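Frequently Asked Questions: Submissions, Screenings and the Print Archive

The Trekham Short Film Program accepts work from independent filmmakers, students and small production groups. The answers on this page apply to the current program year. Applicants should read them in full before contacting the office.

Who may submit a film?

Any person aged 18 or older may submit. Filmmakers under 18 may submit with the written consent of a parent or guardian, using the form supplied by the office. There is no residency requirement. Films made as part of a course of study are eligible, provided that the school has released the screening rights to the filmmaker.

What is the maximum running time?

A film may run no longer than 66 minutes, including opening titles and end credits. Films longer than 40 minutes are considered for the Vasilakis Evening, when a single longer work is shown with an introduction. All other films are placed in mixed programs.

How many films may one person enter?

Each director may enter up to four films per year. Co-directed films count toward the total of each director named on the form. A person who worked on a film in another role, such as editor or cinematographer, is not limited by this rule.

Is a film eligible if it has already been shown elsewhere?

Yes. The program does not require a premiere. Films that are freely available online are also eligible, but the selection panel may give preference to work that has not been widely seen. Please list all previous public screenings on the form.

How are films selected?

Each film is watched in full by at least two members of the selection panel. Where their recommendations differ, a third member watches the film and a decision is made at the next panel meeting. The panel is chaired by Ngozi Edet. Its other members this year are Jad Jaber, Yao-tsung Yip and Holger Nygård. A panel member who has a personal or professional connection to a film takes no part in the decision on it.

The panel received 442 films in the last program year. Because of the number of entries, written comments cannot be provided on films that were not selected. 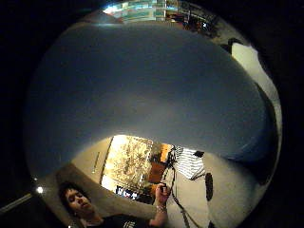

Trekham Short Film Program, current season

When will I hear whether my film has been selected?

All applicants are notified by email in October. Notices are sent to the address given on the submission form - please check that it is correct and that messages from the office are not being filtered. The panel's decisions are final.

What file formats are accepted?

For the selection stage, applicants should provide a private streaming link with a password that will remain valid until the end of October. Selected films must then be delivered as a high-resolution digital file. Films in a language other than English must have English subtitles at both stages. Dialogue in English does not need to be subtitled, although captions are strongly encouraged.

Does the program screen from film prints?

The main auditorium, the Clalard Room, is equipped for 16mm and 35mm projection as well as digital projection. Filmmakers who wish to show a print should state this on the form. Prints are inspected on arrival. If a print is judged unsafe to project, the digital file will be shown in its place.

Who pays for shipping?

The filmmaker pays for the shipment of a print to the office. The program pays for its return by standard service within the country. International returns are arranged case by case and must be agreed in writing before the print is sent.

What is the Pakis Collection?

The Pakis Collection is the program's reference archive. It holds 1,225 titles, including prints, tapes and digital files, together with printed programs and reviews from earlier seasons. Selected filmmakers may choose to have a copy of their work added to it. This is optional and has no bearing on selection. Rights remain with the filmmaker in all cases.

May members of the public view films in the archive?

Viewing is by appointment. Requests should be addressed to the archivist, Ming-te Choi, and should give the title, the director and the reason for the request. Titles may be viewed on the premises only. Copies are not made for visitors, and some titles are restricted at the request of the rights holder.

May I withdraw a film after submitting it?

A film may be withdrawn at any time before notices are sent. After that point, withdrawal is possible only with the agreement of the panel chair - the printed program may already be in production. Submission fees are not refunded.

Are the screenings accessible?

The Clalard Room has step-free access and spaces for wheelchair users in the front and rear rows. Assistive listening devices may be borrowed at the front desk. Doors open 30 minutes before each screening, and latecomers are admitted only between films.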